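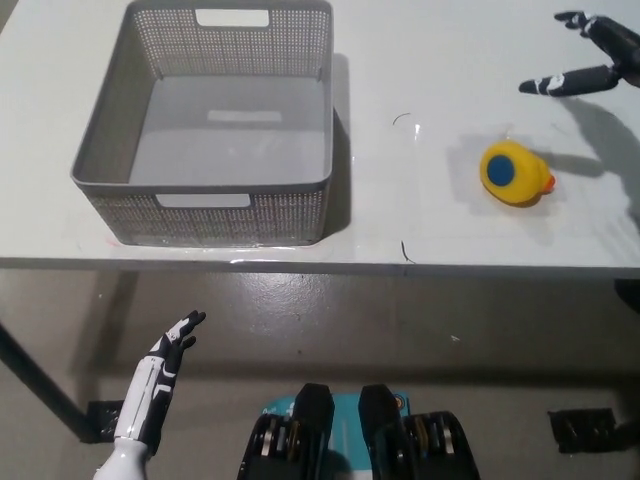

Okay, hi everybody. Can people hear me at the back? Good.

(Slide 1, leave it up while they sit down)

I run the returns bench at Anness, over at the Nitetti building. If you bought something from us and sent it back, there's a decent chance it crossed my table. We do 1544 items on a normal day in October and it gets silly after that. Plush, bath toys, puzzles, all of it.

So I'm not an engineer. I was asked to talk about what it's like to work next to the robot, and I said yes before I found out there'd be 300 of you!

(pause, drink water)

What the job was before. You pick the thing up, you look at it, it goes in a basket. I did that for 8 years and my thumbs can tell you all about it. On a heavy shift I'd handle 800 pieces myself and go home and not want to hold a fork.

Now the robot does the plain sorting and I do the ones it hands over. Torn seams, missing parts, the toy that came back in somebody else's box. I like that work more. It's also harder on the head - you never get the easy ones in between, and I used to rest on the easy ones. We told the managers that in the first month. They gave us a second short break, and it helped.

(Slide 2, the shift chart. Don't read it out, they can read)

Pay. Somebody will ask, so say it first. The bench grade went up one step. The two jobs that opened up on the evening shift when people left did not get filled. Both of those are true and I'd like people to hear both from me.

Training. Laskowska ran ours, and they were good, but it was all in a classroom with a binder. I learned way more standing at the table with the thing moving. If you're bringing one in, get your people on the floor early, and pay them for the time.

Small stuff that matters a lot:
Baskets on the left. We argued over this for ages.
Wipe the table between batches.
Whoever is on the bench can stop it, any time, and doesn't have to write a report for it.

(Slide 3, Jilex screen)

The handover list comes up in Jilex. It was built for the office, and the print is tiny. We asked for bigger letters and a "not sure" button. We got the button. Still waiting on the letters - if anyone from Jilex is in the room, come find me at lunch.

Questions. If it's about the wrist supports, the answer is yes, we kept them.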